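아란다 생활문화관 기록 갤러리: 겨울옷 정리와 보관

본 갤러리는 아란다 생활문화관이 운영하는 가정 의류 관리 과정의 일부로, 계절이 바뀌는 10월에 맞추어 공개하는 자료이다. 가정에서 흔히 입는 누빔 외투와 패딩류를 펼치고, 접고, 보관하는 방법을 다루며, 과정의 내용 구성은 프뢰위디스 블롬크비스트가, 원고 검토는 아슬라크 할보르센이 맡았다.

올해 과정에는 18가구가 참여하였다. 참여 가구에는 사전에 안내문을 배부하였고, 별도의 작업대를 마련하지 않고 각 가정의 침대나 이불 위에서 옷을 정리하도록 하였다. 침대는 외투 한 벌을 소매까지 펼칠 만큼 넓고 높이도 적당하여 허리를 깊이 숙이지 않아도 되므로, 본 과정에서는 이를 기본 작업 공간으로 권장한다.

## 정리 전 확인 사항

- 주머니를 모두 비우고 안감의 얼룩과 터진 솔기를 살핀다.
- 지퍼는 끝까지 올린다. 모자가 달린 옷은 모자 안감을 손으로 한 번 펴 준다.
- 세탁 표시를 확인한다. 세탁한 옷은 완전히 마른 뒤에 접는다.
- 접기 전 15분가량 펼쳐 두어 눌린 충전재가 고르게 퍼지도록 한다.

## 펼치기와 소매 접기

누빔 외투는 앞면을 위로 하여 평평하게 놓고, 모자를 몸판의 연장선에 맞춘 다음 소매를 몸판 위로 하나씩 접어 넣는다. 소매를 접은 뒤에는 몸판의 옆선이 곧게 정돈되었는지 확인한다. 밑단이 말려 올라간 경우에는 손바닥으로 가볍게 눌러 편다.

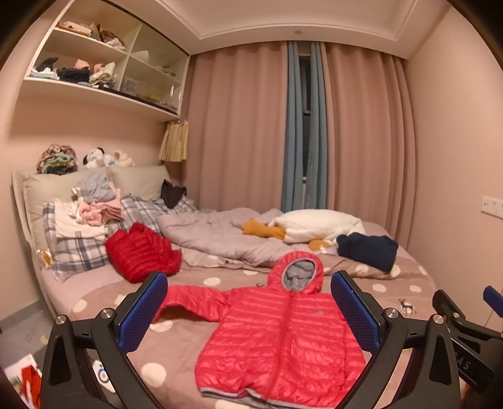
앞면을 위로 하여 침대 위에 펼친 붉은색 누빔 외투. 가운데로 붉은 지퍼가 내려오며, 한쪽 소매가 옆으로 뻗어 있고 회색 단을 두른 밑단은 중앙 부근이 조금 접혀 올라가 있다.

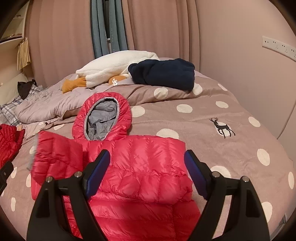 한쪽 소매가 몸판 앞을 가로질러 접힌 상태. 모자는 둥글게 열려 있어 회색 안감의 주름이 보인다.

## 보관과 열람 안내

접은 외투는 통기성이 있는 천 보관함에 넣고, 무거운 옷이 위에 놓이지 않도록 한다. 압축 보관은 충전재의 복원력을 떨어뜨릴 수 있어 장기간 사용을 권하지 않는다. 한 보관함에 담는 외투는 여덟 벌을 넘기지 않으며, 겉면에는 옷의 종류와 넣은 달을 적은 이름표를 붙인다. 모자에 털 장식이 달린 옷은 장식을 분리하여 따로 보관한다.

옷장 안쪽에 보관함을 둘 때에는 벽면과 간격을 두고, 계절 중 한 차례 이상 문을 열어 환기한다. 다시 꺼낸 외투는 바로 입지 말고 옷걸이에 걸어 하룻밤 두는 것이 좋다.

갤러리의 전체 자료 68점은 생활문화관 2층 아이브우드 열람실에서 열람할 수 있으며, 복제와 게재를 원하는 경우에는 열람실 창구에 신청서를 제출하여야 한다.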